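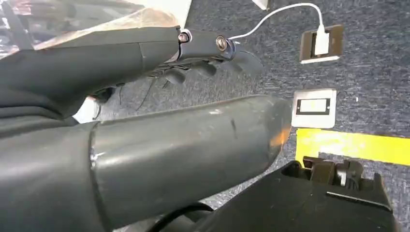 Floor outlets, both of them, and a bit of the yellow tape

2 min read

Re: [space-list] desks, outlets, trays - what are we ordering

Quick one before the Thursday call, sorry for the fragments, typing between two other things.

On Thursday the Godholm office wrote:
> We have the 2,325 left over from the Sorden move and it has to be spent
> by the end of December or it goes back. Current thinking here is new
> desks for room 803, same light wood look as now, plus a drawer unit per
> desk. Questions for whoever is in the room most:
> - are the floor outlets in the right spot or do we need extension leads
> - does the tape on the carpet mean anything or can the cleaners lift it
> - is anyone using the organizer trays, or should we order drawers
> Need answers this week if possible. Vitale want a list, not a discussion.

Outlets first. Two plates in the carpet at the spot I looked at. Position is OK if the desks stay where they are. If the new ones come in deeper than the old ones I think we end up with a desk leg right next to a plate, and then you're on your knees every time you want to plug something in. So please get the depth from Vitale before anyone signs. And no extension leads across the walkway, we did that at Sorden and people tripped on them for a whole winter.

Tape - leave it. Yellow tape is where the furniture line was agreed back when we moved in. Cleaners have asked before. If it gets lifted somebody has to measure it all again and I'm not volunteering. It can go once the new layout is settled, not before.

Desks. I don't see why we need new ones. They're fine?? The light wood ones sit together OK, one thin line where they meet, laptop goes on top, room for your papers next to it. My only complaint is that the line runs at an angle once they get bumped, and a pen rolls right into it. A pair of clamps underneath would fix that for a lot less than 2,325. 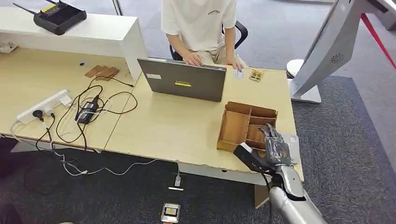

Desks as they are now, with the brown organizer over on the right

Trays. Yes, in use, at least by me. One long compartment down the left for pens and the ruler, then the small ones on the right for clips, cards, whatever. Upper right one tends to stay empty, it's got that raised curved back and I never worked out what it's ment for. Phone maybe. I'd order 6 more of the same kind and skip the drawer units completely. Drawers fill up with dead chargers, you know they do.

The Prenura people had a wooden tray on every desk when we visited and it looked tidy the whole day, for what it's worth. Different brand I think.

So my list:
- clamps for the desk joins
- 6 trays, wood, brown if they still have it
- desk depth from Vitale, in writing
- tape stays
- rest of the money on decent chairs, if thats allowed under the same line

Can someone at Godholm check that last point? I'm out after lunch but will read mail tonight.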